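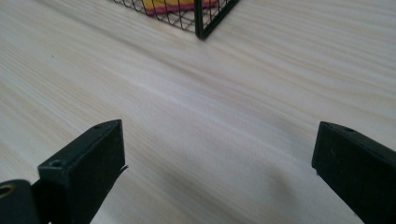

Frequently asked questions about the Whitfield table top

Most questions we receive at Pullau are about the surface, so we begin with it. The Whitfield top is wood with a matte finish, and every piece has its own pattern. You may notice the long, fine grain lines that run diagonally over the pale wood, with streaks of a slightly darker tan between them. Such streaks are natural and we do not accept them as a reason for return.

How do I clean it every day?
Use a soft cloth, a little damp, and wipe along the grain. Dry it after. Please do not use powder or a rough sponge – they make shiny spots on a matte surface.

Can I put a hot pot on it?
No. Always use a trivet, also for teapots.

How often must I oil the top?
Two times in a year is enough for a normal kitchen. Many customers do it in May and again before winter. Let the oil rest overnight before you put plates back.

Will the color change?
Yes, the wood becomes warmer in tone with sunlight. In the first 90 days please move your runner or fruit bowl sometimes, or a lighter shape can stay under it.

Which sizes do you have?
The small top is 90 cm wide and the large one is 253 cm. The large one comes in one piece, so measure your stairs before you order.

I have a scratch. What now?
For a small scratch, sand lightly along the grain and oil again. For a deep one, write to Harriet Alcantara in our repair department and tell her the order number.

Can I buy only the legs?
Yes, the Sudness legs are sold separately, in sets of four. Screws are in the box.

Page last changed: 20 February 2023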